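About Sornetti

Sornetti started with one rented kitchen, a borrowed stockpot and a soup that my aunt used to make whenever somebody on our street had a new baby. I'm Shadi Dabbas, and I still make that soup every Monday, though these days the pot is a good deal bigger and I have eight wonderful people cooking alongside me (most of them better with a knife than I'll ever be!).

We cook home-style suppers and bring them to families around Brareck who have their hands full, whether that means a newborn, a broken leg or just a very long month at work. Some 177 households are on our regular list now, and we try hard to remember who can't stand mushrooms.
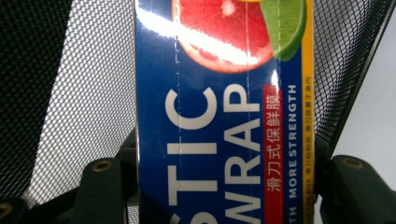
Our menu changes with the season, and a lot of it comes from Montecinos, the farm out past the county line that has sold us onions and squash from the very beginning. In January we lean on beans, barley and whatever is left in their root cellar — there is always more than you'd think. We have 61 recipes in the binder, and I couldn't choose a favorite if you asked me.

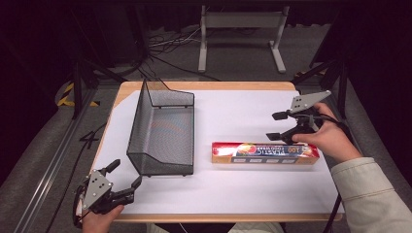
Suppers go out between four and six, and if you're running late just call and we'll hold yours. Everything is packed the same afternoon, and we're a bit fussy about keeping things in order while we do it. I'm very fond of a wire-mesh basket like the dark gray one on the white tabletop, open at the top, so you can see what's in it without digging. Ask me about baskets sometime, but maybe not when you're in a hurry.

If you'd like to join the list, stop by the kitchen behind Kuto Hardware and say hello. New families get a free quart of the soup with their first order, and there's usually coffee on.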